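The long reign of matt black

My neighbour's new tap arrived in November, in a box big enough for a pair of riding boots. It was matt black. So was the soap dispenser, the bin, the toast rack and, once the old one had been declared an embarrassment, the light switch. The walls were painted in a white called Honorato, which to my eye is white. I was shown the two side by side with a third tin and asked which was warmer. I picked the third tin, which was primer.

Matt black has been the colour of the sensible modern home for long enough now that whole streets in Cudley have gone over to it. Chrome is what your parents had. Brass had its turn and then had it again. Black is supposed to be quiet, and against a white wall it is about as quiet as a cow in a church.

Myrtle Szabo has been selling taps, handles and hooks from the same shop on the hill for 20 years, and has watched the finishes come and go like haircuts. "People come in wanting something that won't show up," she told me, sliding out a drawer of black cupboard knobs. "Then they put it on a white door and stand back to look at it." She keeps 145 different handles on display. A customer can hold any of them for as long as they like, and some stay for most of a Saturday.

Her bestseller is the Buvora, a fat, rounded handle with no edges to speak of. It feels pleasant, like a pebble that has been to a good school. The trouble is fingerprints. Gloss black shows every one of them and matt black shows them more slowly, so that you have a fortnight of believing you have bought wisely. After that you own a special cloth.

I own two of the cloths. I also own an Ornik bathroom heater, matt black, with a panel of tiny holes across the front, and I can report that tiny holes are where dust goes to retire. Szabo recommends a soft paintbrush, dry, once a week. She said this with the calm of a woman whose own bathroom, I later learned, is tiled in avocado.

And yet I see the point of it. Put a dark, curved thing in front of something white and you notice the curve. A bit of light runs down the side and the object looks as if someone thought about it for a while. Chrome never manages that, being too busy reflecting the kitchen roll. In a small room with one decent window, black fittings give the eye something to do while the kettle boils.

The cost is another matter. My neighbour put the whole business at 1,000 pounds and then asked me not to mention it to her husband, who had been told about the tap only. He has since noticed the toast rack.

Szabo thinks we have a few years of it left. She has been putting aside small quantities of a dull green, in the back, under a sheet. I asked whether it was the next thing. She said it was avocado, and would I mind shutting the drawer.
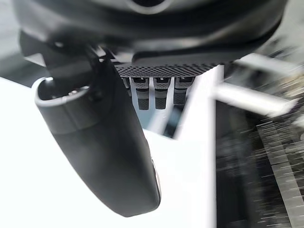 Matt black on white, with perforations.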